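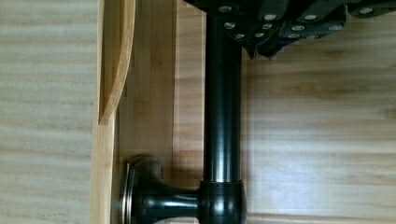
그림 4-1. 나무판에 붙은 검은색 봉과 둥근 받침. 받침 가장자리에 은색 테가 있습니다.

4. 조리대 위 정리

이 장은 Castthorpe 주방의 조리대에 Vusel 탁상 서랍을 놓고 나머지 물건의 자리를 정하는 방법을 설명합니다. 서랍 본체의 조립은 3장을 먼저 보십시오. 조립을 마친 제품을 받은 경우에는 4.1부터 진행하면 됩니다.

4.1 시작하기 전에

1) 조리대를 비우고 마른 천으로 닦습니다. 대리석 무늬 상판은 물기가 남아도 눈에 잘 띄지 않으므로 손바닥으로 한 번 더 확인합니다.
2) 봉과 받침의 연결 부위를 손으로 잡고 가볍게 흔들어 봅니다. 유격이 느껴지면 부속 공구로 조입니다.
3) 상판의 폭과 깊이를 잽니다. 이 장의 배치는 폭 996 mm, 깊이 624 mm를 기준으로 합니다. 더 좁은 조리대라면 토스터를 다른 곳으로 옮기고 4.3의 1)과 2)는 건너뜁니다.

주의: 봉에 체중을 싣거나 젖은 행주를 여러 장 걸지 마십시오. 나사 구멍이 넓어지면 받침을 같은 자리에 다시 고정할 수 없습니다.

4.2 서랍 놓기

1) 서랍 본체를 두 손으로 들어 타일 벽 가까이에 놓습니다. 손잡이가 달린 면이 앞으로 오게 합니다. 손잡이를 잡고 들면 서랍이 빠질 수 있습니다.
2) 본체와 벽 사이에 손가락 두 개가 들어갈 만큼 틈을 둡니다.
3) 서랍을 끝까지 당겨 봅니다. 앞에 놓인 도마나 접시에 걸리면 본체를 옮기지 말고 앞의 물건을 먼저 치웁니다.
4) 서랍을 닫았다가 다시 엽니다. 세 번 반복해서 걸리는 곳이 없으면 다음으로 넘어갑니다. 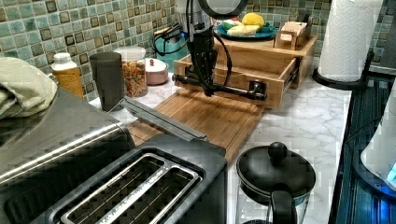 서랍이 한쪽으로 기울어 열리면 레일의 한쪽이 덜 물린 것입니다. 서랍을 완전히 빼서 좌우 높이를 맞춘 뒤 수평으로 밀어 넣으십시오. 힘을 주어 밀면 레일이 휘고, 휜 레일은 펴서 쓸 수 없습니다.

본체 윗면에는 접시 하나와 냅킨꽂이 정도를 올려 둘 수 있습니다. 무거운 냄비나 전기 제품은 올리지 않습니다. 서랍을 열어 둔 채로 윗면에 물건을 더 올리는 것도 피하십시오.

참고: 새 제품은 나무 냄새가 며칠 갈 수 있습니다. 냄새가 빠질 때까지 서랍을 조금 열어 두고, 식품은 넣지 마십시오.

4.3 도마, 칼, 토스터

1) 토스터는 서랍이 열리는 범위 밖에 놓습니다. 빵 투입구 위쪽으로는 선반이나 천이 닿지 않아야 합니다.
2) 토스터 전선은 도마 밑으로 지나가지 않게 뒤로 돌립니다.
3) 도마는 조리대에 평평하게 눕혀 놓습니다. 흔들리면 밑에 젖은 종이 타월 한 장을 깝니다. 사용 후에는 종이 타월을 바로 걷어 내고 도마 밑면을 말립니다.
4) 칼은 쓰고 나면 씻어서 칼꽂이에 넣습니다. 재료를 썰다가 잠시 손을 떼야 할 때에는 날이 벽을 향하게 놓습니다.

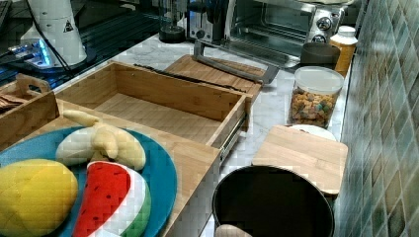 그림 4-2. 청록색 접시와 그 뒤에 놓인 밝은색 나무 상자. 상자 오른쪽에 금속 레일이 있습니다.

주의: 레일에 식용유나 주방용 윤활 스프레이를 바르지 마십시오. 먼지가 엉겨 붙어 서랍이 뻑뻑해집니다. 마른 솔로 털어 내는 것으로 충분합니다.

냄비는 불에서 내린 직후 나무 제품 옆에 두지 않습니다. 냄비를 조리대로 옮길 때에는 받침을 먼저 깔고, 손으로 만질 수 있을 만큼 식은 다음 제자리에 넣으십시오.

4.4 뒷줄 배치

자주 쓰지 않는 것부터 벽 쪽에 놓습니다. 컵과 병처럼 키가 큰 물건은 서랍 바로 앞에 두지 마십시오. 서랍을 당길 때 넘어집니다.

1) 시리얼 통은 뚜껑을 끝까지 닫아 뒷줄에 놓습니다.
2) 뚜껑에 꼭지가 달린 단지는 위로 들어 열 수 있도록 위쪽을 비워 둡니다.
3) 병은 뚜껑이 잠겼는지 확인하고 세웁니다. 바닥에 흐른 자국이 있으면 닦은 다음 놓습니다.
4) 종이 타월은 한 손으로 뜯을 수 있는 쪽에 둡니다. 왼손잡이라면 좌우를 바꾸어도 됩니다.

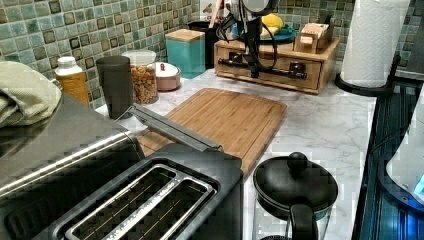
그림 4-3. 타일 벽을 따라 놓은 짙은 회색 컵, 투명한 통, 뚜껑에 꼭지가 달린 둥근 단지.

타일 줄눈에 기름이 튀면 굳기 전에 중성 세제로 닦으십시오. 물건을 모두 옮기기 어려울 때에는 뒷줄을 반씩 앞으로 당겨 놓고 닦습니다. 나무 서랍의 뒷면은 마른 천으로만 닦습니다.

4.5 점검

매달 한 번 다음을 확인합니다.

- 봉과 받침이 흔들리지 않는가
- 서랍이 끝까지 열리고 닫히는가
- 도마 밑면에 검은 얼룩이 없는가
- 전선이 눌리거나 꺾인 곳이 없는가

6월부터 장마가 끝날 때까지는 나무가 습기를 먹어 서랍이 빡빡해질 수 있습니다. 이 기간에는 사포질을 하지 말고, 건조해진 뒤에도 증상이 남으면 Tratent 고객 창구에 문의하십시오. 부속을 요청할 때에는 왼쪽 레일인지 오른쪽 레일인지 함께 적어 주십시오.

4장 작성: Lorraine Tomoana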